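Kit de bancada Modar: guia de montagem e de uso

Secção 4. Preparar a mesa, o suporte de madeira e os tubos

Esta secção explica como arrumar a mesa antes de trabalhar com os tubos de vidro. Leia tudo uma vez até ao fim e depois comece. Quem já montou o kit na secção 3 pode passar directamente ao ponto 4.2, mas peço que leia também a nota sobre o copo.

4.1 A mesa

1. Escolha uma mesa branca ou de cor muito clara, lisa e sem brilho forte. Numa mesa escura o líquido amarelo do exercício vê-se mal dentro do vidro.
2. Limpe o tampo com um pano húmido e depois com um pano seco. Não use pano que deixa fios.
3. Confirme que a mesa não balança. Se balança, ponha uma cunha debaixo do pé mais curto.
4. Coloque o suporte de madeira ao fundo, paralelo à parede. A régua de cima, com os furos redondos, fica para cima. A base, com as cavidades pouco fundas, assenta na mesa.

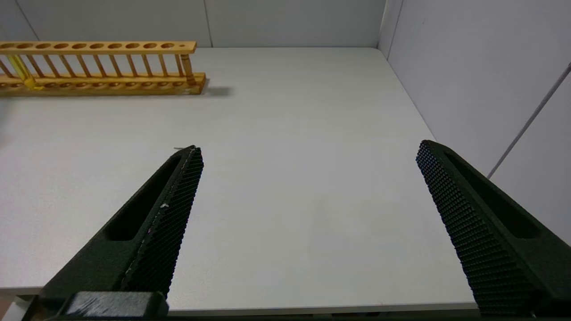
5. Deixe livre toda a parte da frente. É nesta parte que se verte o líquido, e a mão precisa de espaço para recuar sem bater no suporte.

Nota: o furo mais pequeno, na ponta da régua, não serve para os tubos do kit. Não force um tubo neste furo. O vidro pode entrar um pouco e depois já não sai.

4.2 O copo e o tubo de espera

O tubo que ainda não está em uso pode ficar de pé num copo. No kit Modar o copo é vermelho escuro, baixo e largo, mas qualquer copo opaco e pesado é bom.

1. Ponha o copo ao lado do suporte, um pouco para a esquerda do centro da mesa.
2. Segure o tubo pela parte de cima, com dois dedos, e desça devagar até ele tocar no fundo do copo.
3. Largue o tubo só quando ele já está encostado à borda. O tubo deve ficar bem mais alto do que o copo, para se poder pegar outra vez com facilidade.
4. Verifique se há fendas no vidro. Rode o tubo contra a luz da janela. Um tubo com fenda vai para o lixo de vidro, mesmo que a fenda seja pequena.

Cuidado: não deixe cair o tubo dentro do copo. O fundo do copo é duro e o vidro do tubo é fino.
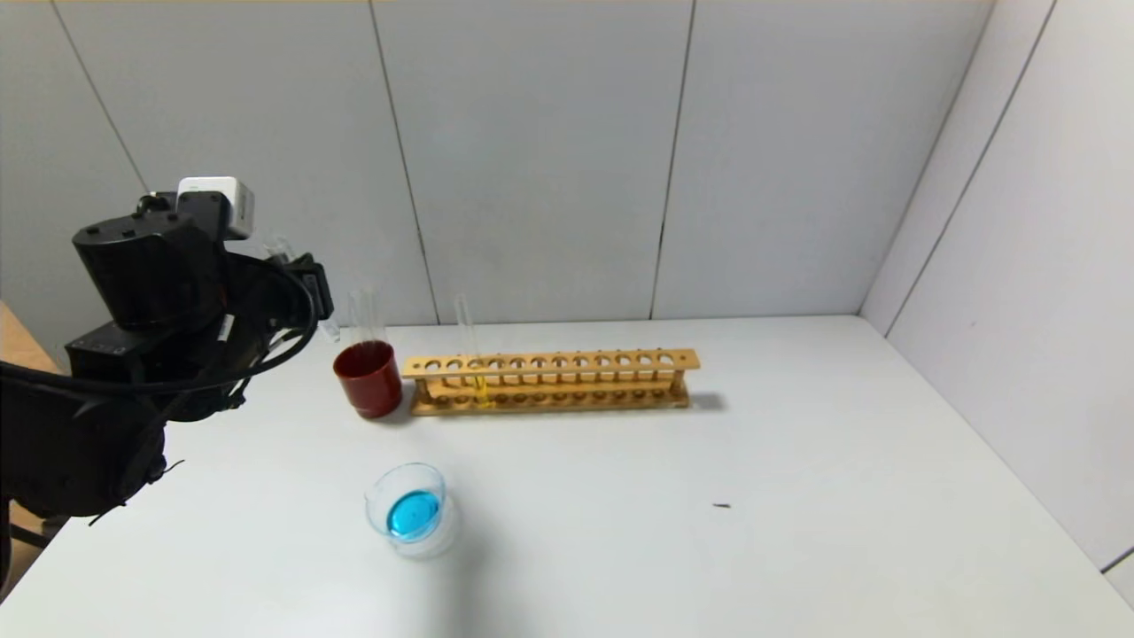 Texto: Yareli Tapia
Revisão técnica: Edivaldo Trindade
Actualizado em 3 de dezembro de 2023

4.3 Verificar a posição antes de começar

Sente-se no lugar de trabalho e olhe para a mesa de frente. O copo e o suporte devem estar ao alcance da mão sem que seja preciso levantar-se. Se o suporte ficou demasiado longe, puxe-o pela base, com as duas mãos. Nunca o puxe pela régua de cima quando há tubos nos furos.

Os tubos de reserva ficam na caixa, com a tampa fechada. A referência da caixa é 2403 e está escrita na última página deste guia. Para pedir tubos novos indique sempre esta referência, porque os tubos de fundo redondo e os tubos cónicos vêm em caixas diferentes.

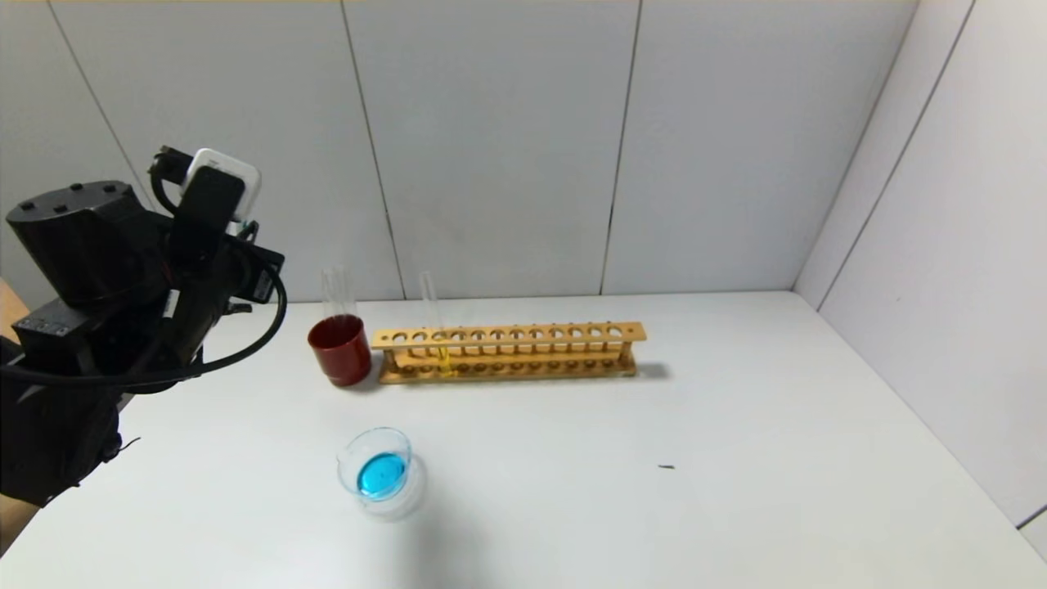 Fig. 4.3. Copo vermelho escuro com um tubo de vidro.

4.4 Verter o líquido no tubo cónico

O tubo cónico tem a boca larga e a ponta fina. Ele não fica de pé sozinho e tem de estar seguro durante todo o tempo.

1. Segure o tubo a meia altura, com a ponta para baixo. Aperte pouco.
2. Mantenha o tubo direito.
3. Aproxime o recipiente do líquido à boca do tubo, pelo lado direito. Quem é canhoto faz pelo lado esquerdo.
4. Verta em fio fino. O líquido deve bater na parede de dentro, perto da borda, e escorrer até à ponta.
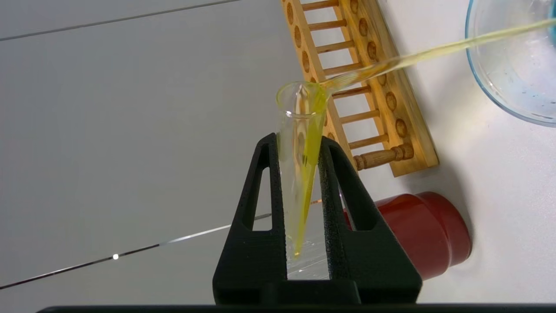
5. Se o fio fica grosso ou aparecem bolhas, pare, espere um momento e recomece com menos inclinação.
6. Pare de verter bem antes de chegar à borda. Um tubo muito cheio é difícil de pousar.

Cuidado: se cair líquido na mesa, limpe logo. O corante amarelo mancha o tampo branco e também a madeira do suporte. Na madeira a mancha já não sai com água.

4.5 No fim do trabalho

Esvazie os tubos, passe-os por água morna e deixe-os escorrer de boca para baixo sobre um pano dobrado. O suporte não se lava: limpa-se com um pano quase seco e guarda-se longe do aquecedor, senão a régua empena. Para dúvidas sobre peças partidas, escreva a Rutilio Tovar, no serviço de peças da Bristatstead, e indique o número desta secção.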